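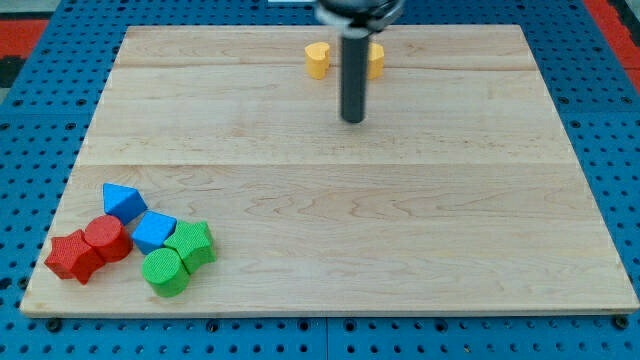
Seltow wants to know why the finger must be taken out for every check of the height, when the old finger could stay in for weeks. The question came in writing before the meeting and was read first, as nothing else on the list could be decided without it.

**Minutes, pushing cell, setup and upkeep**
August 25, 2026, small room at Elldale
Present: Elldale, Pirihi, Seltow (by telephone)
Excused: Hulell

**1. Height of the finger**

Answer to Seltow: the present finger is held only by the clamp inside the head, and the old one had also a shoulder which stopped it from sliding up. If the tip is pressed on the board by mistake, the present finger can move into the clamp a little and nothing on the screen tells us this. Elldale found it in July 4 mm too short, and the arm had by then been passing over the lower blocks without touching them.

Seltow accepted the reason but thinks that taking it out is too much work. Pirihi proposed a scratched line on the shaft, just under the silvery ring, so that the position can be read with the finger in place. There was some discussion whether a scratch will weaken the part. It was agreed to use a paint pen first and to look at it again when the paint is worn.

Decided: the finger stays in for the daily check. It comes out only if the line has moved, or after any contact with the wood.

**2. The board**

The board is maple, in planks, and it is the seams that give us trouble. At the far seam, near to where the yellow blocks are now standing, a block pushed away from the front can stop for a moment and then turn. The middle seam is better. Pirihi has measured the far one with a feeler gauge and says there is a small step, higher on the far side. The value was written on a paper which is not found, so it will be measured again.

Three ways were mentioned:

- sanding the far seam by hand, with the board taken off
- turning the board half round, so that the bad seam lies near the front
- leaving it and telling the program to go slower there

Elldale is against turning it, the taught points being made for the present position. Seltow prefers sanding. Sanding was agreed, fine paper only, along the grain, and no oil or wax after. The board must have the same friction everywhere or the pushing results cannot be compared with the earlier ones.

**3. Fixing to the table**

The bolts near the front corners were checked before the meeting and both are tight. Pirihi asked that people use the short key for them, as the long key touches the board edge and has already made a mark in it.

The holes of the pegboard collect dust and small crumbs of the blocks. Hulell sent a note that a vacuum cleaner with the soft brush is good enough and that compressed air should not be used, it blows the dust up to the head. Agreed without discussion.

**4. Blocks**

The surface of the blocks has a fine texture and it becomes smoother with use. Red cylinder and green cylinder are those which Seltow sees slide too far. It is not clear if the cause is the block or the finger tip, which is rounded and also gets polished. To separate the two, Elldale will run the same push with a new tip and the used blocks, then with the used tip and new blocks.

Start position was discussed shortly. For the next runs the coloured pairs begin together in the front left corner of the board, red, blue and green close to each other, and the yellow blocks stay at the far side. The arm goes up over the far side before each start, with the tip clear of the wood. Seltow noted that when the finger waits so near to the yellow blocks, the approach must be straight down and never from the side.

**5. Noise in the wrist**

A light ticking is heard when the last joint turns slowly. Elldale counted 98 runs since the last greasing, and the ticking began in the last 28 of them. Pirihi thinks of the cable, which may touch the cover — Seltow thinks of the bearing. The cover will be opened first, as this takes roughly half an hour. If the cable is free, the supplier of the arm is asked.

**6. Tasks**

- Paint line on the finger shaft, and a sentence for the daily sheet: Pirihi
- Measure the far seam again, then take off the board and sand it: Pirihi
- Check of the taught points after the board is back, 4 points only: Elldale
- Exchange test with tips and blocks: Elldale
- Open the wrist cover, look at the cable: Elldale, with Seltow on the telephone
- Order of two spare finger tips: Hulell, to be asked

**7. Other**

Seltow asks to receive the daily sheets as a file and not as a photo of the paper. Elldale will try this from the next week. The short key is to hang on the left side of the table and to be put back there after use.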